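Plain light grey floor — sealer or paint?
Posted by Villads Toft, June

We've taken on the old unit at Rellside and I want the floor kept plain light grey all through. It was bare concrete under the carpet tiles, 186 square metres, a bit dusty but flat. Does it need paint, or will a tinted sealer do?

plarnach_dave
Sealer. Paint looks good for a year and then it peels wherever you drag anything. I did ours at Jatville with three coats and it's been fine.

Markos Kouris
Disagree with that. Ours was two-part epoxy paint and it's lasted 11 years. Peeling means the floor wasn't ground first.

plarnach_dave
It was ground. Damp got under it.

Villads Toft
Light grey, no fleck and no pattern. 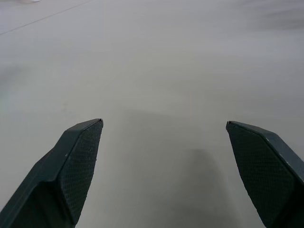

How long should a sealed floor be left before furniture goes back on it?

Three days for light things and about 9 for shelving or anything on small feet. Longer if the heating is off.

Markos Kouris
I'd leave it the full two weeks. Table legs marked ours.

kjaergaard_fan
Whichever you pick, light grey shows every scuff. I'd go a shade darker by the door — or put a mat down.

Villads Toft
Don't want a mat. I'll do a damp test first, then probably sealer. Markos, which grit did you grind with?

Markos Kouris
40, then 80. Hoover it twice.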